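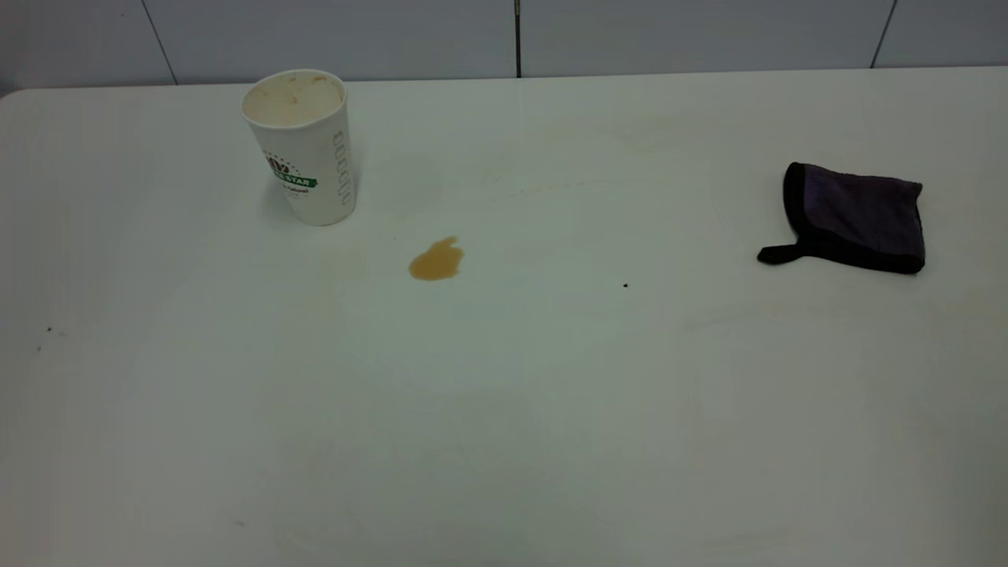 A paper cup and a small brown spill on the white table at Gendasbridge.

New tables, and the first coffee rings already
June 2018

Well, the new white tables have gone in at the Gendasbridge reading room, and I popped down to have a look (and a flapjack). They're lovely and bright against the pale tiles, and I'm told all three came in under budget at 1700 pounds, delivery included. The old brown ones have gone to the Bermúdez hall up the road, wobbly legs and all.

The trouble with white, of course, is that it shows everything! A little puddle of something brown, coffee or tea, take your pick, stands out a mile. On the old tables you'd have put your elbow in it before you noticed.

Milagros Henao, who runs the room, isn't bothered. She's put a roll of kitchen paper and a spray bottle by the door and asks that we wipe up as we go and take our paper cups to the bin when we leave. "It's a table, people are going to put drinks on it," she told me, and I can't argue with that.

Kevin Bedoya would rather have lids on all hot drinks, at least on the side where the local maps get spread out. I can see his point too, having once tipped half a mug over a parish map myself. He's going to bring it up at the next users' meeting, and anyone can come along.

Opening hours are the same as before, and drinks are still allowed for now. The chairs are staying until November, when new ones should arrive.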